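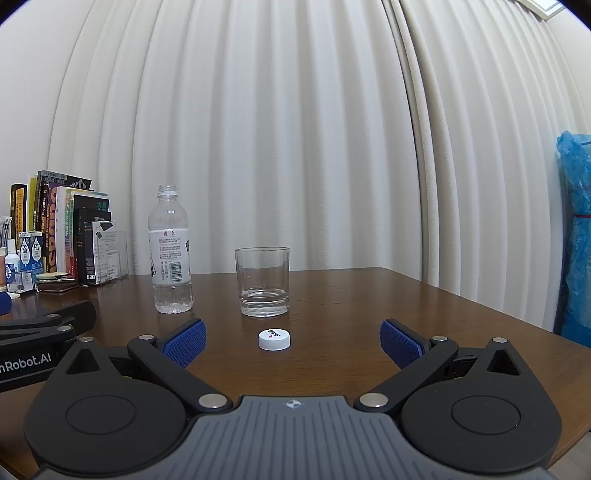 How to Get Your Band a Support Slot (Without Driving the Booker Nuts)

I've played bass in a blues-rock four-piece called Ngui for a good while now, and the thing newer bands ask me most is how we get on bills with touring acts. So I wrote down what works for us!

1. Go to the room first

Before you email a venue, go see a show there. I spent a whole evening at the Irno in Ovcombe just watching the changeover, and I came home knowing the stage was tiny and the opener got 30 minutes at the very most. That shaped everything I asked for later.

2. Pick two live songs

Bookers don't have time for your album (sorry). Send links to two live videos, one fast and one slow, with sound you can stand to listen to. Ours were shot on a phone from next to the desk and they've got us more gigs than the studio stuff ever did.

3. Keep the email short

Mine goes: who we are, which date, which headliner, two links, phone number. Be straight about your draw, too. If you bring 70 people, say 70. Fanni Somogyi, who books the Irno, told me a band once promised her 273 and she could have driven them all home in her van.

4. Follow up once

Wait 11 days, reply on the same thread, one line. After that leave it alone until you have a new date to ask about.

5. Sort out the gear

Once you've got a yes, ask the headliner's tour manager what you can share. Usually that's the bass cab and the drum kit minus cymbals, snare and kick pedal. Send a stage plot even if it's a scribble - our drummer Colton Penner draws ours in ballpoint and it's been fine.

6. On the night

Turn up early, load in where you're told, learn the sound engineer's name. Play five minutes under your time. Get your stuff off stage before you go chat with your friends, and then stay and watch the headliner all the way through. Say thanks at the merch table and buy a shirt if you can afford one!

I email Fanni the next morning as well, usually with our next free dates in August or whatever's coming up.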